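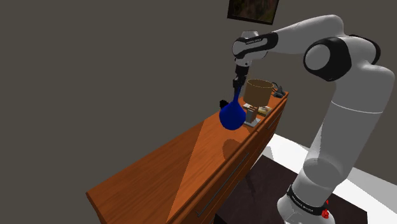
5.3 Early release during placing

We had expected picking up to be the hard part of this work, and for a good while we treated placing as something that would more or less look after itself once the grasp was sound. It was therefore a little humbling to go through the logs of the full Stotulbridge run and find that of 4000 simulated placing episodes, 1862 ended in a failure of one sort or another, and that 1101 of those came down to a single fault. The controller opened the fingers before the object had reached the surface. We give this fault a section of its own, partly for its size and partly in the hope of sparing other groups the weeks we spent looking in the wrong place.

The task itself is easily told. The arm carries an object over a piece of furniture that already has other things on it, lowers it on to a free patch of the top, lets go and withdraws upwards. Figure 7 shows the dresser room with the blue vase, which is gripped by its narrow neck with the hand pointing straight down. The lower rim is close to the wood, and the lamp stands behind and to the right, near enough that the forearm has to pass over the shade. We are rather fond of this room, as it asks for most of what a real bedroom would ask for, and it was also the room in which the fault did the most damage.

Sendari, our placing controller, decides that an object has been set down when the upward force at the wrist rises past a threshold. This works nicely for a box or a book held near its middle. With the vase, the hand holds the object a long way above the part that will touch down, and any small sideways swing left over from the carrying motion shows up at the wrist as a changing load. When the arm slowed for the last part of its descent, the swing and the braking together could push the reading over the threshold while there was still a clear gap beneath the vase. The fingers then opened, as they had been told to, and the vase dropped the remaining distance. From a small height it usually landed upright. From a greater one it tipped, and in the worst episodes it rolled into the lamp or went over the front of the dresser.

It took us longer than it should have done to see this, and we would like to be open about why. Our scoring only asked whether the object was standing upright within the target area at the end of the episode, so a vase that had been dropped and had happened to land well was counted as a success. The count given above is for failed episodes alone, and it says nothing of the lucky ones. We had also, early on, put the toppled vases down to friction at the fingers, and spent most of December adjusting the finger pads in simulation - a pleasant enough month, but it made no difference at all to the result.

What finally gave the game away was replaying the episodes with the Vainio contact monitor switched on. Vainio reads contacts directly from the physics engine, which runs at 1000 steps per second, whereas Sendari sees only a smoothed wrist signal at a much lower rate. Laying the two records side by side, we found the release command arriving with no contact yet listed between the object and the furniture. The pattern was the same for the vase, the tall bottle and the candlestick, and was almost absent for anything squat.

We have since made two changes. Sendari now waits for the arm to settle before the final descent begins, and it must see the raised force persist while the hand is moved down very slightly further, a movement that should increase the load if there is a surface underneath and leave it alone if there is not. The scoring has been changed as well, so that any release without contact is a failure however kindly the object lands.

We would ask the reader to be careful with these results in one respect. A dropped vase in simulation costs nothing, but the same mistake with a heavy or breakable object, near somebody's hands or feet, is a safety matter, and an end-state score will hide it. The trials on the physical arm at Zenville are on hold until the new release check has been through the whole Stotulbridge suite, tall objects first.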